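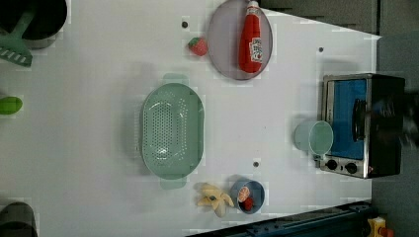 Leave the play kitchen in a mess

My sister-in-law's children have more kitchen equipment than I do. They have a toaster oven with two knobs, a colander, a pot, a spatula with slots in it, and enough fruit for a hotel breakfast. I don't mind any of that. What I mind is the tidying, or at least the way we adults go about it.

The usual rule in family houses, and in the playgroup I help with at Steltholm, is that the toy food goes back in its box as soon as a game seems to be over. Fruit in one tub, pans in another, plates stacked. It looks good for parents at pick-up time. I think it is a poor way to run a kitchen, even a toy one, and I think it spoils the play.

Consider how a real meal gets made. Halfway through, the ketchup is on a plate, a cup has gone over, and there is fruit in a bowl that was meant for something else. A cook knows where all of it is and what comes next. A child playing at cooking has a plan too, and it is usually longer than we expect. If we clear the table at the first pause, the plan goes in the tub with the banana.

I kept a tally over one term, being the sort of person who does. We had 211 kitchen games in the playgroup. In 78 of them a child came back to the same table after wandering off, and picked up where things had been left. Those were games we would once have packed away. I make no great claim for the numbers, but they changed how I behave on a busy morning.

There is also the matter of money. The Vuten catalogue has a play kitchen with a full set of storage drawers for 700 pounds, and a good part of the price must be the drawers. A plain table and one large box will do the same job. Children don't sort a colander from a cup in the way the drawers want them to — they use both for soup. 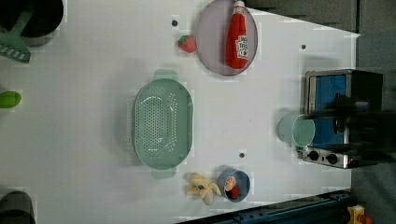
Montes, reading a draft of this, objected that children also need to learn to put things away, and that a table left covered all day teaches them somebody else will do it. That is a fair point, and I don't want to wave it off. My answer is that we do tidy, once, at the end of the morning, and the children do it with us. It takes longer than if I did it alone. The strawberries always end up in the pot.

I would keep to three rules. Anything on the floor gets picked up, as people slip on it. Anything broken goes in the bin. Everything else stays where the cook left it until noon, even if it's a bottle of ketchup lying on a plate and nothing to put it on.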